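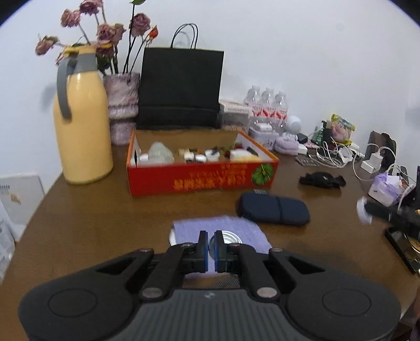 Re: [ledesma-courts] Palma hearing, Prudon Storage

From: Olga Escobar
To: ledesma-courts list
Date: 28/06/2020

Baltasar, I read your summary twice and then went back to my own notes, and I don't think we heard the same hearing. I'm quoting the whole thing so people who weren't on the audio line can follow.

Baltasar Alarcón wrote:

> Short report for those who couldn't dial in. Renato Palma had his
> preliminary hearing on the Prudon Storage burglaries and the judge
> held him to answer on all 5 counts. Bail stays where it was. Trial
> setting is in August, assuming the building is open by then.
>
> The state's case looks very strong to me. Ms. Paredes (deputy DA)
> had the location records from Cellent putting his phone at the
> facility on the night unit 99 was hit. She had the gate log. And
> she had the Flikik listings, which in my view finish him: goods
> from the units offered for sale within days from an account in
> his name. The detective was calm and clear and the defense barely
> laid a glove on him.
>
> Only one witness besides the detective, the manager at Prudon. She
> said Palma had rented there for years and still had a working gate
> code when the locks were cut.
>
> I would be surprised if this goes to trial. I expect a plea.
>
> Baltasar

You may be right about the plea. People plead for all sorts of reasons. But "very strong" is a lot to say after a prelim, where the state only has to show probable cause and the defense usually sits on whatever it has. Ms. Vallejo hardly asking anything doesn't tell me she had nothing to ask. I've watched her do the same in two other cases on this list, and one of those was dismissed before a jury was picked.

Take the phone records first. What the detective said, and I wrote it down, was that the phone "was using the tower that serves the facility." On cross he agreed that the same tower serves the apartments on the other side of the road. Mr. Palma lives in those apartments. So the records from Cellent show a man's phone near his own home at night. Maybe there is something more precise in the full report, but it wasn't offered and I'm not going to fill it in for them.

The gate log. Yes, his code was used. Did you catch what the manager said about codes? She said the office hadn't reset them in a long time and that former employees "probably" still had the list. The judge asked her to repeat it. If I were on a jury I would want to know who those former employees are and whether anybody talked to them. The detective said he had "reached out," and I've never heard that phrase in a courtroom and felt better afterward.

Now the Flikik account, which you say finishes him. The account has his name on it. The detective was asked how the name got there and said the site takes whatever you type in. He was asked whether he had gotten sign-in records from the company and he said that request was pending. Pending! The burglaries were last year. The one sale they traced came to $757, and the buyer has not been interviewed. The state may well get records back tying the account to his phone, and then I'll change my mind and say so on this list. As of the hearing they have a name in a box.

Then there's identification of the property. Several of the renters recognized things from the photos on the listings. Fine, but these were ordinary household goods, without serial numbers as far as I heard, and one renter was shown the listing before giving the police a list of what was missing. That order matters. The detective didn't deny it.

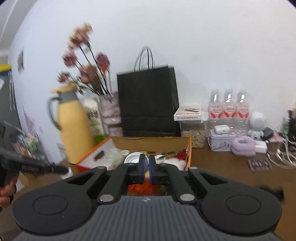

Open box on a brown tabletop.

I'm not saying he didn't do it. I have no idea if he did it. It bothers me that we started this list because the coverage around here reads like the DA's press release, and now I see the same habit creeping into our own reports. "Goods from the units" is the allegation. "Goods the state says came from the units" is one clause longer and it's accurate. Same with "the night unit 99 was hit." The date on that one is in dispute. The renter found the lock cut on a Monday after being away, and the complaint gives a range.

Small corrections while I'm at it:

The judge held him to answer on four counts and took the fifth (the receiving count) under submission. I had to strain to hear it because somebody on the line had a dog going, but the clerk read it back.

Bail stays where it was for now. Ms. Vallejo said she'd be filing a motion.

The manager said Palma had rented there "a couple of years," and that his account was paid up. I thought the second part was worth including.

If anyone else was on the line and heard the count differently, please post. I've asked the clerk's office for the minute order and was told it could take a while with the reduced staff. I'll send it around when I have it. Baltasar, if your notes on the manager are fuller than mine, I'd like to see them, especially whatever she said about the camera over the gate. I have "not working" with a question mark next to it.

Olga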